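4.2 Litter pickup in a guest room

Of all the chores in the Callbridge suite, clearing litter off the floor is the one we were most eager to try. Folding has a cloth model behind it and dish loading has a rack to aim for, while trash comes in whatever shape the last guest left it. We ran 200 episodes of the task, all on carpet, with a bed on one side and a sofa on the other. The items were ordinary: snack wrappers, small plastic bottles, thin clear packaging. Two arms share the work, and the policy is free to decide which one reaches first.
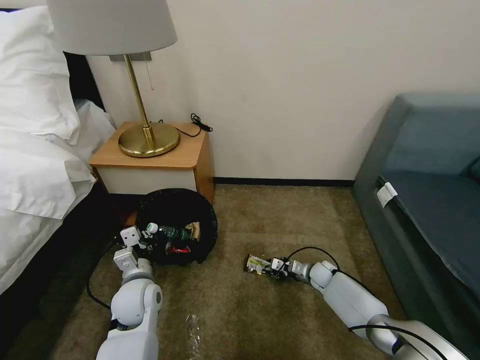
One reader of our April draft objected that a person clears such a floor in a few seconds, and asked why anyone would wait for a machine to do it. Fair enough! Speed is still our weakest number, and we report it in full in Section 5. What excites us is coverage — the same policy, with no change to its weights, handles stiff bottles and limp film, and it does so with a bed and a sofa hemming in both elbows.

Flat items remain the hard case. A wrapper pressed into carpet offers the fingers almost no edge, and the Distico baseline tends to close on the fibers instead. We added 500 demonstrations of low, shallow grasps, and these helped more than any change to the network.

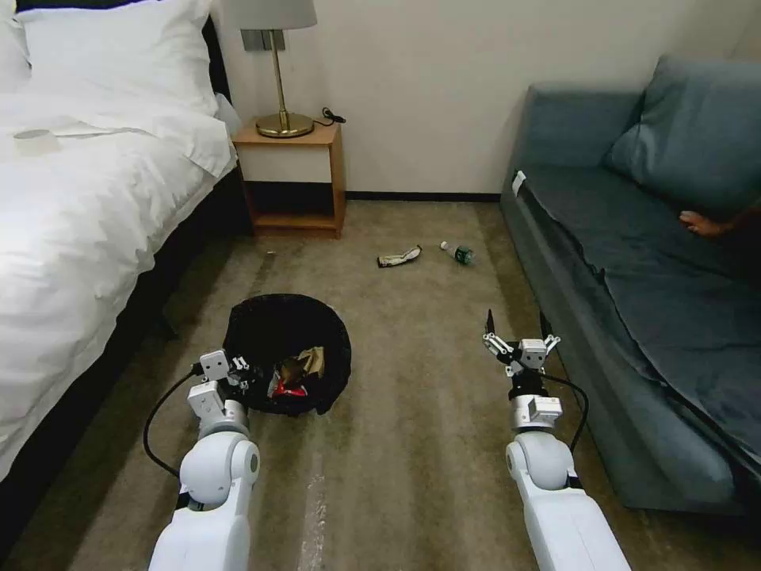
Release turned out to matter nearly as much as grasping. Light film clings to a finger, and a folded liner can catch it on the rim, so we score an item as cleared only when it rests fully inside the bin (Figure 3). The Fagerlund protocol counts any release over the opening, and readers comparing the two tables should keep that in mind.

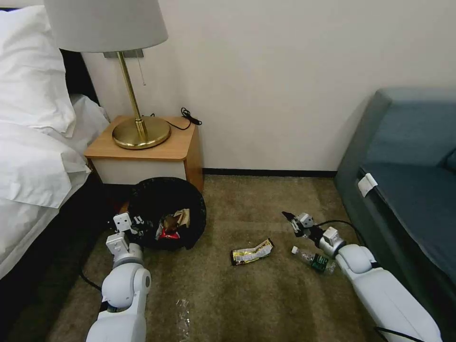

Figure 3. Bin, floor litter and both arms in the guest room task.

We also tested item order. Left alone, the policy usually goes for the bottle first, probably the easiest thing to see from head height.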